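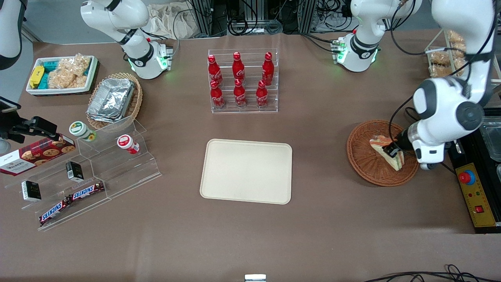

Toasted sandwich in the wicker basket, tray still empty.

July 23, 2019

I have packed my own lunch for work since the start of the year. A few people asked how it was going, so I went back through my receipts and put the numbers together.

Before January I bought lunch nearly every day, usually from the counter at Trekness on the ground floor of our building. Last year I spent $1,561 there. I know the exact figure because I paid with the same card every time and never used it for anything else. That doesn't include coffee, which I still buy and don't plan to stop buying.

So far this year the groceries I can tie to lunch come to a good deal less than half of that. It's hard to be exact. A loaf of bread gets used for breakfast too, and I eat cheese standing at the fridge like anyone else.

The basic lunch is a sandwich, a piece of fruit and something salty. I make the sandwich the night before if it's a cold one. For a toasted one I put it together at home and use the press at work, a Novach that somebody left behind when the fourth floor moved out. It runs hot on the left side. Turn the sandwich halfway through and it comes out fine.

Things I've settled on:

Tomato goes in its own container. I tried putting it between two slices of cheese and the bread was still soggy by noon.

Mustard on the meat side, mayo on the other.

Day-old bread is better for the press. Fresh bread flattens out and you lose the middle.

I gave up on soup. I had a Duviria flask that was supposed to keep things hot for nine hours and it didn't, or mine didn't. I also got tired of washing it in a sink where the faucet sits too close to the wall.

Hauke Thiele, who sits across from me, has brought the same lunch since I've known him - dark bread, butter, one kind of sausage, a pickle. He gets the pickles from Görtz, the deli out past the rail yard. I drove there in the spring and bought a jar. They're good pickles. It's a 40-minute round trip, so I wait until I need to be on that side of town anyway.

The part I didn't expect to like is the time. Going downstairs, standing in line and coming back up used to take most of my break. Now I eat in 15 minutes and walk to the river and back. I've done that most days since the weather turned.

I still buy lunch once every week or two, mostly when I forgot to get bread. In August I'll be away for two weeks and the whole thing will fall apart, and then I'll have to start again with an empty fridge. I want to try egg salad when I get back. If anyone has a version that holds up overnight, leave it in the comments.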